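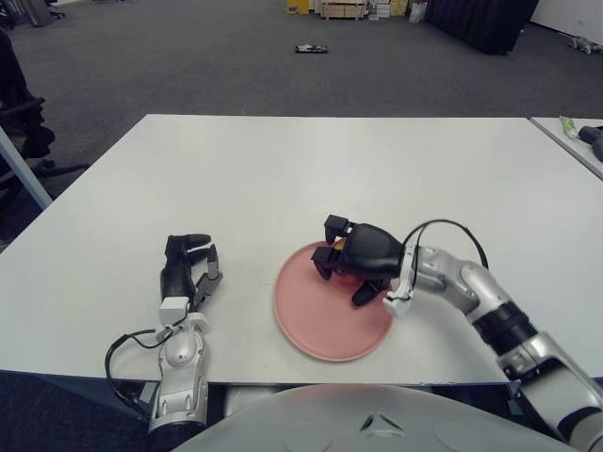

Clisach Family Support Network launches evening phone line for parents worried about cannabis and mental health

Parents and carers who are worried about a young person's cannabis use will soon have somewhere to turn after the dinner dishes are done, with the Clisach Family Support Network opening its new evening phone line this January.

The line will be open from 5 pm until 10 pm every night of the week, and callers will be able to talk for as long as they need with a trained family worker. It is free, it is confidential, and there is no need to have a diagnosis, a referral or even a very clear idea of what is wrong before picking up the phone.

"So many of the mums, dads and grandparents we meet have been carrying this on their own for months, sometimes for years," said Beatrice Koech, who coordinates the network's family program. "They've noticed their son has stopped seeing his mates, or their daughter is awake all night and saying things that frighten them, and they don't know whether it's the cannabis or the stress of Year 12 or something else altogether. We can't diagnose anyone over the phone and we wouldn't try. But we can listen, and we can help them work out who to see next and what to say when they get there."

The network sent a survey to 4000 households across the Clisach district last winter and was delighted (and a little humbled) to receive 1511 replies. Many people wrote well past the space provided. The request that came up most often was for help outside office hours, when families are home together and worries tend to come to a head.

Three family workers have been taken on for the new service, and each has completed 90 hours of training covering early signs of psychosis, talking with teenagers about drug use, and responding to a caller whose child may be thinking about suicide. The workers will also be able to book families into the network's small group evenings at the Umau Neighbourhood Centre, where there is always a pot of tea on and plenty of parking around the back.

Ms Koech said she hoped people would ring early.

"You don't have to wait until things are dreadful. If you've got a funny feeling about it, that's reason enough, and we'd love to hear from you."

The phone line is not an emergency service. Anyone who believes a person is in immediate danger should call triple zero (000).

Printed information packs, including a wallet card with the new number, can be collected from the network's office or from the front counter at the Umau Neighbourhood Centre.

Recent news

Group evenings at Umau: new dates for parents and carers
What our household survey told us
Talking with your teenager about cannabis: a guide for families
Closumier Trust grant to fund school visits
Family workers wanted: applications now closed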